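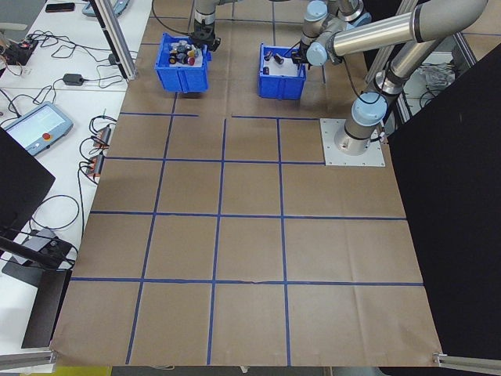
*By the Liltik Press Office, Zadville, October 23, 2019*

Liltik informs that robot arms now help with the sorting of small parts at its Zadville workshop. The project has the name Gruser and was started in July together with the integrator Noguchi.

Before, 17 employees shared the sorting by hand, up to 4000 parts in a shift. Many of them told us of tired eyes and sore wrists.

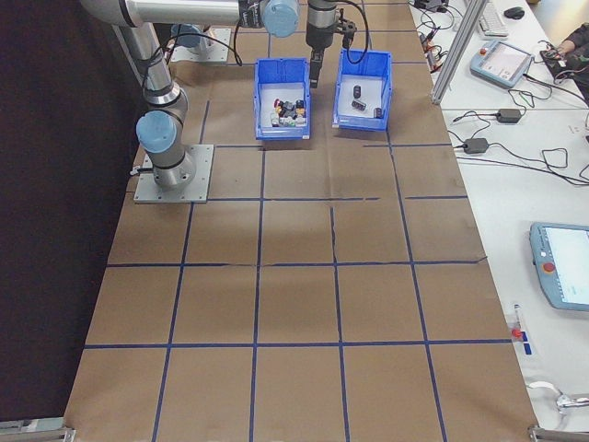 *Robot arm above two blue bins of small parts, Gruser project.*

No employee will lose the job. Ten of them are already trained to teach the arms and to check the sorted parts, and the others move to assembly,

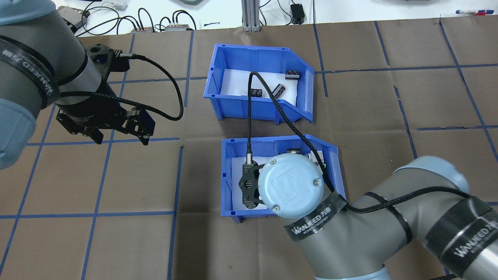 where they keep the same pay and the same hours. The training takes two weeks and is paid by Liltik.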